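Robot bench gets its new cable routine at Homwood

The small team at the Homwood workshop have spent a good part of this summer getting to grips with the wiring on their robot bench, and we are very pleased to say that there is now a proper routine for looking after it, written down and pinned up where everyone can find it.
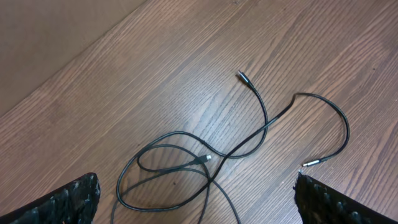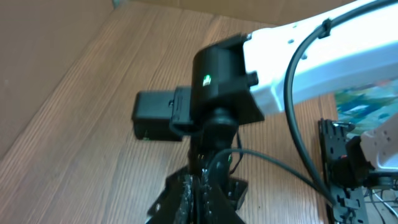 Cables at the robot bench in the Homwood workshop

HOMWOOD, June 27, 2026 – Anybody who has kept a robot arm going for more than a few weeks will know that the motors and the software get all the attention, and that it is very often a humble bit of cable that brings the whole thing to a stop. So it has been for the Joltarura cell, which lost most of a morning last month to a lead that had worked itself half out of its socket (it looked perfectly well seated until somebody gave it a gentle tug!).

Fuad Mamo, who looks after the cell, has now drawn up a cable check of 12 steps, to be gone through before the arms are switched on. It takes him 19 minutes at an unhurried pace, and he would much prefer that people took 30 than skipped the bits they find dull.

The check begins with the power off and the arm resting in its parked position. Each cable is followed by hand from one end to the other, feeling for flat spots, kinks and any place where the outer jacket has gone stiff. The clips along the white arm link come next. A cable should be held firmly enough that it does not wander, but with a generous curve left at the joint, so that the arm can swing through its full reach without pulling on anything. Fuad says that most of the trouble he has seen over the years came from cables fitted too neatly, with every spare inch tidied away, and we suspect there are a few of us who will recognise ourselves in that.

After the clips come the wrist and the gripper, where the wiring is thinner and gets a good deal more bending. The arm is moved slowly by hand through its usual range while a second person watches the loop beside the wrist joint. If it catches or rubs on a bracket, it is unclipped and laid again. The toothed finger pads are brushed clean at the same time, with an old toothbrush and nothing wet.

Loose leads have a rule of their own. Any cable with several ends is laid out on the bench and untangled before it goes anywhere near the arm, and the plugs are looked over for bent or dirty metal. A doubtful one goes into the box marked Galli, after the old storeroom where the spares used to live, and is tested before anybody is tempted to use it again.

Spare clips and a small stock of leads have been ordered through Jardale, and should be on the shelf in August. Until then, please ask Fuad before borrowing from the drawer under the bench, and do put the little screwdriver back when you have finished with it. He is happy to take anyone through the check in person, 10 o'clock being the best time to catch him.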